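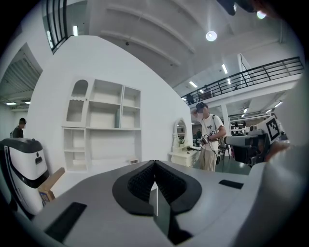 February 2019. Bedroom mock-up, notes on the wall unit and the vanity.

Spent the morning on the storage wall and left the bed side alone. The wall unit is staying as built for now, white throughout, with the arched niche at the upper left and the narrow stack of cubbies on the right. Zinhle Mabaso wanted to see how it reads with almost nothing on it before we dress it, so the upper shelves have the tall grey-green vase and the plant has gone over to the vanity, in front of the oval mirror. I think the vase is a bit thin for that bay. Something wider would hold the space better, or a pair at different heights. Try both.

Measurements, taken off the inside faces:
Wide open bay at the bottom, 700 across.
Narrow cubbies, 151 clear. Drawing says 160. Either the dividers went in thicker or someone worked from the old sheet. Need to ask Tarovmont which revision they cut from.
Floor to top of unit, 2000 on the nose.
All mm. The January sheet has two of these in inches, ignore it.

151 is too tight for a folded sweater. We tried three ways of folding and the only one that went in looked like a bread roll. Fine for books stood upright, small boxes, rolled belts, a charger. If the client brief still says "clothing storage" for that column we have to change the column or change the brief. I would drop one divider lower down and leave the top ones as they are.

Vent grille near the floor at the right-hand end: keep clear. Do not put the Kingi basket there again. It covered most of the slots. Basket can live in the open bay to the left of it, there is plenty of room.

Vanity. Sits against the end of the wall. Sat at it on the low stool and on the office chair. Low stool is right for the mirror, my eye line comes a little above the middle of the oval. Office chair puts me too high and my knees hit the underside. Zinhle is shorter than me and had the same result with the knees, so it is the table and not my legs. Raise the table by 21 and check again. That means packing under the feet for now, proper feet later.

Mirror wobbles if you lean on the tabletop. Tightened both fixings at the back, better, still moves. The thread on the left one feels worn. Ordered replacements from Draltex, same size, longer by one step.

Finish. Two scuffs on the front edge of the lower shelf, both from moving the unit in. Rubbed one with the damp sponge and it came off. The other is through the paint. Touch-up white from the Vurkura tin dried a shade warmer than the unit, visible from the doorway side and not from the front. Tested it on the back of an offcut first and it looked fine there, so the offcut must be from a different batch. Throw the offcut out before somebody else matches to it.

Lighting on the deep shelves is poor. The top bays are all right but the open bay at the bottom goes dull toward the back, and anything dark in there will disappear. Stick-on strip under the shelf above, warm white, set back from the edge so it does not show when you are sitting at the vanity. Zinhle has a length left over from the hallway job.

To do
Cubby revision, call Tarovmont.
Packing for vanity feet.
Second vase, wider, matte if possible.
Repaint lower shelf edge once we have the right white.
Strip light, measure the run before cutting.
Ask whether the arch keeps the scalloped edge. I like it. Zinhle thinks it will collect dust and wants it straight.

Later: put the stool measurements on the same sheet as the table ones, they keep getting separated. Seat height still not written down anywhere.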